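Home | Notebook | Bench reviews | Parts wanted | Log in

Ukdale kit trial, bench notes
14th February
Posted by Cayetano Gallardo
6 comments | 3 shares

Carrying on from the last entry, where I'd got as far as the power-up and then moaned for a page and a half about the manual. The manual hasn't improved. The kit, though, I'm warming to, so I'll try to be a bit fairer today.

For anyone dipping in: we've got the Ukdale two-arm bench kit on loan with the option to keep it, and I'm meant to say yes or no before the loan runs out. The rival is the Inano package, which comes with a service contract and somebody in a clean polo shirt. The Inano quote covers the arms, the mounting and yearly visits. The Ukdale price covers the arms, the mounting and a forum. You can see why there's an argument.

Job for today was small awkward metal things. Anyone can sell you an arm that picks up a foam cube, and I've sat through enough foam cube demos to last me out. What we'd want it for is sorting the bits that come back from site in a carrier bag, and those are all rings, hooks and things joined to other things. So keys with plastic tags on, which is about as annoying as it gets. They're shiny, they slide over each other, and the tag wants to go one way while the key wants to go the other.

I started with everything bunched up and the jaws wide open, coming in from a bit high. The wrist camera is part of the standard kit (Inano charge extra for theirs, worth remembering) and I'm properly pleased with it! You get both fingertips and the thing you're after in the same view, and that saves a lot of craning and squinting. The colours come through well enough to tell one tag from the next, which was my main worry after the trouble we had with the Paredes camera in July.

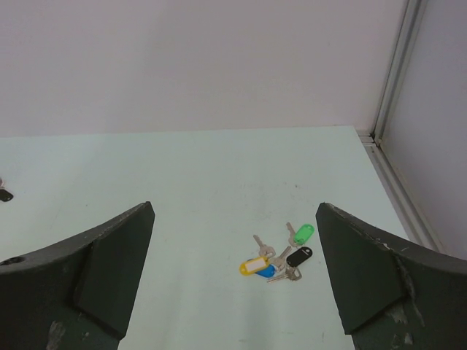
Paredes camera was fine once the white balance was locked, and I'd want the same test run on this one with the blinds open before anybody calls it better. Also, please look at the finger pads before you look at the picture quality. If the pads can't hold a flat key, it won't matter how pretty the tags look. Inano's pads are softer and you can swap them without tools. That's from Clurkville, added in the margin while I was making tea.

Right, fair points, both of them. I'll do the blinds. On the pads: the finish on the fingers is already scuffed and chipped in places, and I can't say I love that on something we might be paying for. I've written to Ukdale to ask whether the coating is only cosmetic and whether loan units go round several customers first. If it's just paint I don't care. If bits of it are going to end up in the work, I care quite a lot. No answer yet.

As for swapping them, it's two screws a side and a fiddly little key of its own, which I have now dropped under the bench more than once. Not a disaster. I'd call it a five minute job with good light and a fifteen minute job without.

Next thing was the two arms working close together, because that's really what you're paying the extra for. One arm you can get anywhere. The software has a keep-apart distance that stops them wandering into each other, and out of the box it's set so cautiously that they never get near enough to pass anything across. I wound it down in small steps, with my hand over the stop button the whole time and feeling a bit silly about it. It's set at 29 now, in whatever units the settings page thinks it's using (the manual says millimetres on one page and nothing at all on the next, see previous moaning). I wouldn't go lower until I've heard back from them.

At that setting you can bring the grippers in practically nose to nose over the middle of the table, and the motion is nice and smooth at low speed. I had a go at the higher speed too and went back to the low one fairly sharpish! There's a bit of a shudder in the forearm when it stops, more on one side than the other, and I want to check the base bolts before I blame the product for it. 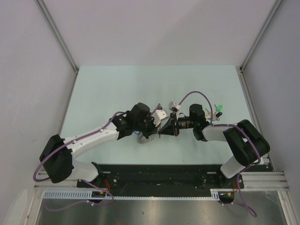

Close approach over the middle of the table, both arms on the shared plate.

Cabling. I said last time that I thought the purple cables were too long, and I've half changed my mind. You do need a generous loop up at the wrist or the thing tugs when the arm reaches out. What I don't like is the slack at the other end. It hangs down past the front rail, and there's a perfectly good slotted track running along there that the kit gives you no clips for. I had some spare ties in the drawer but I've left it as delivered for now, so that whatever we say in the review is about what comes in the box. The Inano drawings show the cable inside the arm. Tidier, obviously, but when one fails you send the whole arm back, and we've all lived through that with the old one.

Same grumble with the little red wires by the bases. They're tucked in all right, they're just a bit exposed for a workshop where people put mugs down on things. A printed cover would sort it. I'd happily draw one up if we keep the kit, and I suspect there's already one on the forum if I can face the search box.

The mounting itself I can't fault. Both arms go down to the same long plate with a whole row of holes in it, so you can be fussy about the spacing, and it all sits behind an aluminium extrusion that takes ordinary fittings. We have a tub of those fittings, of course. It took me less time to bolt things on than it did to find where somebody had put the tub.

After lunch I moved on to a more spread-out layout with the toothed ring as a sort of target. The idea was to see how each gripper copes when it's coming straight down over something round and low, where there isn't much to get hold of, and then have the other one waiting on the far side with its fingers open. I like this as a test because it's dull and repeatable, and the Inano people can be asked to do exactly the same thing when they come with theirs. I've put the small bits inside the ring and just beside it as well, so there's a reason to be accurate.

The thing I'd pass on to anyone trying this: teach the hover height first and save it as a named point. I didn't, and spent ages nudging the arm down by hand every single run. The teaching screen is good once you know that the save button is the one that looks like a bookmark and the one that looks like a disk does something else entirely. (It exports the log. I now have a great many logs.) 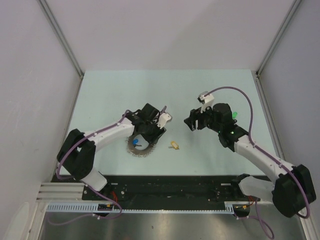 Left gripper above the toothed ring, small yellow piece between the two arms.

Where I've got to with the money side, and this is only my own opinion so don't go quoting it upstairs. The Inano service contract is a comfort and I can see why people want it. But most of what's gone wrong here so far has been the sort of thing I could fix myself in the time it takes to get through to somebody on the phone. What bothers me about Ukdale is spares. The parts list has the gripper fingers on it, and the cables, but the wrist housing is down as "contact us" and so is the camera. I'd want a price for both in writing. I'd also want to know how long they mean to go on making this version, as the website already has a banner up for the next one.

Lighting in the enclosure is fine by me. The plain white walls help a lot. The pale table does show every smudge, so give it a wipe before you do anything with the camera, and please use the cloth on the hook and not the blue roll, which leaves fluff.

Still to do before I hand this over:

Base bolts, both sides, then repeat the fast run and see if the shudder's still there.
Blinds open, camera test as asked, white balance locked and unlocked.
Finger pads on a single flat key, no tag, no ring. I've been avoiding this one.
Chase Ukdale on the coating, the units and the spares.
Ask Inano whether their demo people will do the ring test on our table or insist on bringing their own.

Clurkville, if you're in before me, the settings are saved under my initials and the keep-apart distance is the first line on the page. Do the slow run before you touch it. Log number 105 is the good one and you can bin everything before it.

6 comments | Reply | Older entries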